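Saturday, April 6, 2024

Ferry crossing log, Filelgate to Pisum, morning boat. Motion comfort notes for the itinerary rebuild. Entered the same evening, so times are from my watch and the rest is from the pocket sheet.

**Conditions.** Wind light from the southwest at departure, freshening after the outer buoy. Swell short and on the port bow until the headland, then behind us. Overcast with no rain. Visibility good enough to pick out the Pisum breakwater well before the crew announced it.

**Timing.** Scheduled departure 9:15. Lines off at 9:22. Scheduled crossing is 1 h 50 min on the printed card. We tied up at 11:18, so 1 h 56 min dock to dock. Foot passengers waited another 15 minutes for the ramp because vehicles went first. The card doesn't mention this. Anyone with a tight bus connection at Pisum needs it built in. The 11:38 bus left with five minutes to spare for me, carrying one bag. With a group I would not have made it.

**Seat comparison.** Same method as the February run. I moved every 20 minutes and scored each position 1 (no notice taken) to 5 (had to look at the horizon).

| Position | Feb | Today |
|---|---|---|
| Forward lounge, window | 5 | 4 |
| Midship, lower, aisle | 2 | 1 |
| Midship, upper, window | 3 | 2 |
| Aft deck, open | 2 | 2 |
| Café, rear wall | 4 | 3 |

The order hasn't changed between the two crossings except that lower midship now beats the aft deck outright. Forward lounge is still the first place to fill up. People want the view and then leave it when the boat clears the headland. By the halfway point there were plenty of free seats there and none on the aft deck.

Tamsin asked in February whether the café score was the motion or the smell of the fryer. Fryer was off today. Score dropped by one, same as most of the others, so I am inclined to say motion. One crossing with the fryer off doesn't settle it.

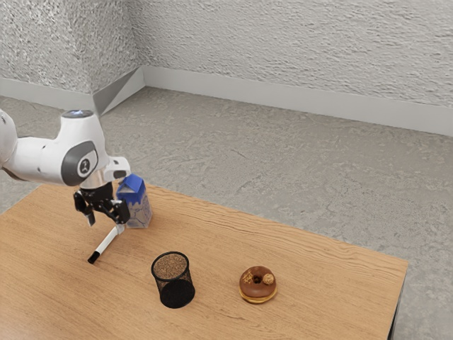 **Boarding.** Ticket check has moved from the foot of the ramp to the terminal door. Faster, but there is no shelter between the door and the boat, and the line stands in the open. Posted capacity on the terminal sign is 1466, which must be the larger summer vessel. The one we were on is much smaller. Do not copy that number into the guide until Kamol has confirmed which boat runs in the shoulder season.

**Luggage.** Racks are on the vehicle deck and are locked once underway. Take medication, layers and food up with you. I left my jacket in the rack again. Same mistake as February, and it cost me most of the aft deck reading.

**Phone signal.** Coltel dropped 31 minutes after departure and came back 38 minutes later. Jaruwan's handset, on the other carrier, held a weak signal the whole way but wouldn't load a map. Download timetables before boarding.

**Pisum side.** Left luggage office open, cash only. The Kovalchuk guesthouse is a steep walk from the dock, uphill on cobbles, bad with wheels. Thongchai's route card sends people along the harbor wall and up the steps at the far end. The steps are closed at the bottom with a barrier and no end date posted. The alternative is the road behind the fish market, longer but paved throughout. I walked it once with the bag and didn't need to stop.

**Changes to the draft itinerary**

- Crossing day: one booked item only, and nothing before 2 p.m.
- Replace "arrive 11:05" with "ashore by 11:35"
- Seat advice: lower midship for anyone uneasy, aft deck if dry
- Delete harbor steps, add market road
- Jacket stays on the person

**Open**

- Afternoon return not yet scored. Mylene has the Filelgate boat tomorrow and has a blank sheet.
- Need a rough-weather crossing before the seat table goes in print. Both runs so far were moderate at worst.
- Ask the terminal whether foot passengers ever go off first. The deckhand I spoke to said it depends on the tide. Check against the low water times.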